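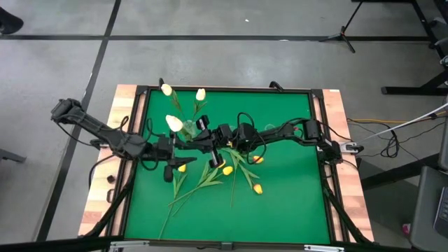

Kunsttulpen im Dezember, ja oder nein? Ich frage, weil meine Schwägerin steif und fest behauptet, die Dinger von Leltadlow sähen im Glas aus wie vom Markt. Ich glaube das nicht. Drei cremeweiße in der Klarglasvase, die gelben liegen noch daneben auf der grünen Matte, und schon bei den dreien sieht man die grünen Stiele durchs Glas. Bei echten Tulpen wäre da Wasser und es fiele keinem auf. Kommen die gelben jetzt dazu oder mache ich zwei Sträuße draus?
Kellerassel_218, 2018-12-02

Zwei Sträuße. Cremeweiß und Gelb zusammen ist Osterdeko, egal in welchem Monat.
– Moosgrund

Sehe ich anders als Moosgrund. Ein paar von den gelben haben doch einen Stich ins Orange, die nehmen dem Weiß das Kühle. Ich würde alle in ein Gefäß stellen, aber in ein anderes. Klarglas und Kunstblumen, das hat bei mir noch nie funktioniert. Ich hab einen Steingutkrug von Dresik, da sieht man von den Stielen gar nichts.
danai_ch

Zitat danai_ch: »Klarglas und Kunstblumen, das hat bei mir noch nie funktioniert.«
Dann füll halt Wasser rein. Machen bei uns im Laden alle so.
Stielbruch

@Stielbruch
Und nach drei Wochen rostet der Draht im Stiel und das Wasser ist braun. Hatte ich mit denen von Venter. Welcher Laden soll das denn sein, der das empfiehlt?
Kellerassel_218

Kommt auf den Stiel an. Wenn er unten vergossen ist, passiert nichts. Wenn man ihn mit der Zange gekürzt hat, ist man selber schuld.
Stielbruch

Gekürzt hab ich nichts. Ob unten vergossen ist, muss ich nachschauen, auf der Packung steht davon kein Wort.
Kellerassel_218

Mal was anderes, die cremeweißen gehen ziemlich weit auseinander. Eine links oben, eine rechts oben, die große hängt nach links. Das kann man so lassen, echte machen das nach ein paar Tagen auch. Wer Kunsttulpen kerzengerade reinstellt, hat verloren. Blätter etwas nach außen biegen und gut.
Moosgrund

Mit »nach ein paar Tagen« hast du recht, aber dann müsste auch mal ein Blütenblatt abfallen. :) Ich bleibe skeptisch. Bei mir verstaubt so was bis Februar, und abwaschen lässt sich der Stoff schlecht.
Kellerassel_218

Föhn auf kalt. Oder in eine Tüte mit Salz und schütteln, schwört meine Mutter drauf. Ich hab's einmal probiert und danach Salz im Teppich gehabt.
danai_ch

Salz ist Unfug, das scheuert die Farbe ab. Pinsel.
Stielbruch

Also gut, Pinsel. Die gelben probiere ich heute Abend einmal mit dazu, und wenn es nach Osterhase aussieht, kommen sie in den Flur.
Kellerassel_218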